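Sunday-best records and a wet August

I've been meaning to write about the Flallness album for weeks, and every time I sit down to do it I end up putting the thing on again and forgetting to type. So the kettle is on, it's raining as only August can, and I'm going to try to get to the end of this before side two finishes.

For anyone who hasn't come across them, Flallness are a quartet (organ, tenor, guitar, drums, no bass player because the organist's left foot does all that) and they've been knocking about the small clubs for a good long while without making much of a fuss. I first heard them in the upstairs room of a pub where you had to walk past the band to get to the toilets. Twenty people there, if that, and half of those were waiting for the quiz downstairs. They played as if it were a packed theatre, and I went home on the last bus grinning like a fool.

The new one is called Paisan, and it's on the Bidico label, who seem to put out a record whenever the mood takes them and not a moment before. It was done in four evenings, all of them in the one room together, and you can hear it. There's a lovely bit of chair creak just before the second tune that a tidier label would have taken out.

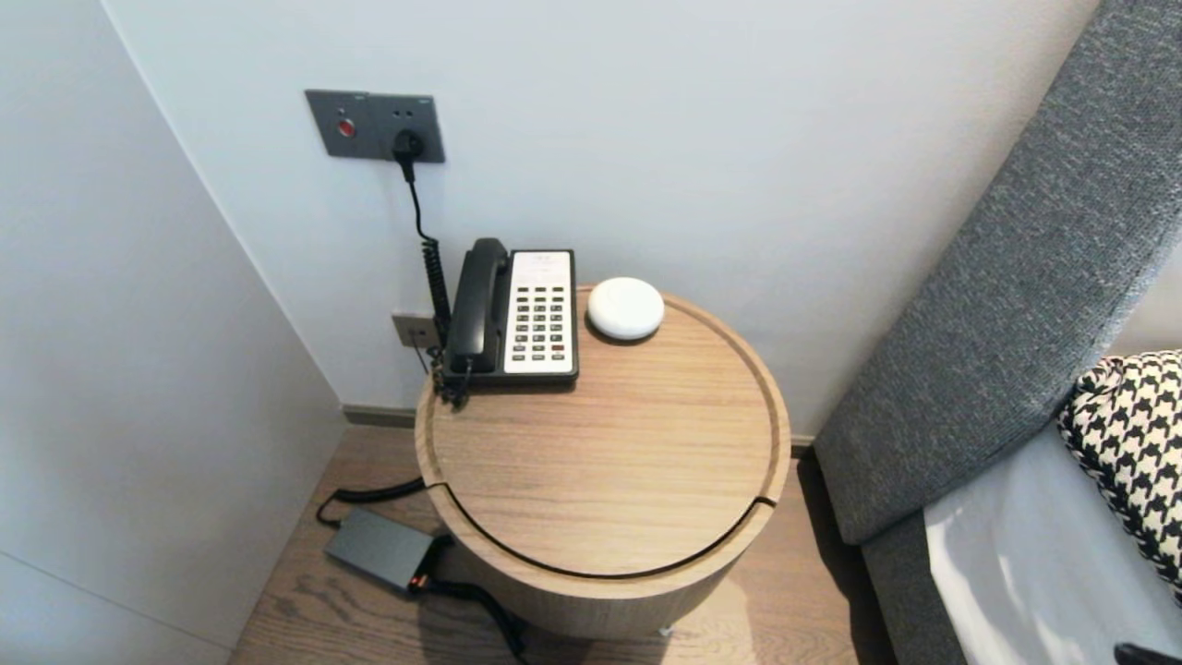
The opener is a slow shuffle, and I do mean slow. The first time through I thought I'd left the turntable on the wrong speed, which has happened before in this house (ask me about the Christmas I played my aunt's carols at 45). But then the tenor comes in, very low and breathy, and you realise the drummer has been holding everyone back on purpose, like somebody walking a big dog past a butcher's. By the time they let go of it, I had stopped doing the washing up and was just standing there with a plate.

After that it's a quicker one with a Latin sort of lilt to it, and then the title tune, a waltz that I've had in my head so long I hummed it at the dentist's. The guitar solo is short and all the better for it. I've got nothing against a long guitar solo, I grew up on them, but it's a treat to hear a player say what they came to say and sit down again.

I'm less sure about the ballad that closes side one. It's pretty, and the organ has that wobbly church-hall sound that I'm very soft on, but it wanders a bit in the middle and I've lifted the needle on it more than once. My other half thinks it's the best thing on there, so do give it a fair go.

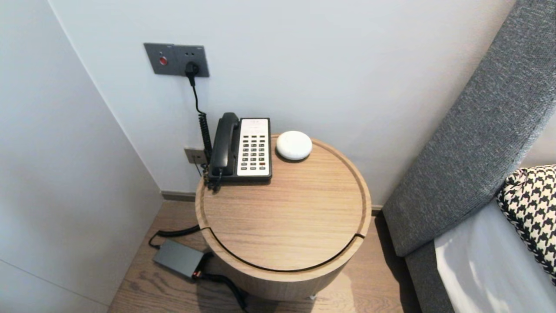

Side two, and the long one

Right, this is what I really wanted to tell you about. Most of the second side is given over to one piece, "Zirkau", and it runs to roughly 16 minutes. I know, I know. I usually see a number like that on a sleeve and go and find something to dust. But it goes by in no time!

It begins with the drummer alone, on brushes, so quietly that I turned the volume up and then got a dreadful fright when the organ landed. The tune itself is hardly anything, just a little phrase that goes up and comes down again, the kind of thing a child might pick out on a piano. They pass it round, they leave bits out, and the tenor plays it backwards at one point (or I think so, I've tried it on my own piano and got in a muddle).

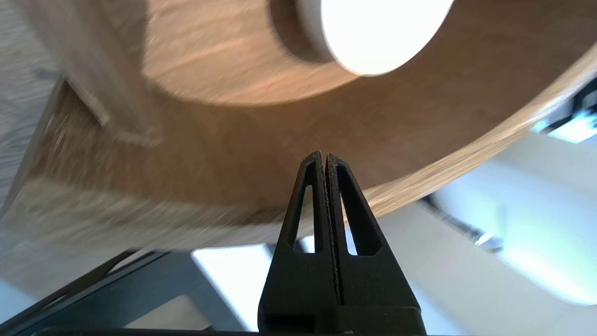

Then there's a stretch near the end where the guitar and organ get stuck on the same two chords and simply refuse to leave, over and over, with the drummer getting busier underneath, and somebody in the room shouts out. It isn't a word, just a noise, the sort you make when the pudding comes to the table lit. I've waited for that shout every single time, and I still jump.

If you like the old organ combos from the sixties you'll be at home straight away, though I wouldn't want you to think they're copying. The drumming is far looser than you'd have got back then, and there are places where the tenor player sounds more like a folk fiddler than anything out of jazz. I can't quite put my finger on it. Something about how the notes are leaned into.

A couple of practical things. The vinyl pressing is nice and quiet, but my copy came with a slight dish to it, so have a look at yours before you throw away the packaging. The sleeve notes are printed in pale yellow on cream and I needed my strong glasses and the window. I paid £20 for it at the merch table, and I gather there's a download too if you've no room for more records, a condition I've heard of but never suffered from.

They're supposed to be back at the same pub in the autumn. I'll be the one near the radiator, and if you see me come and say hello, but please not during the brushes.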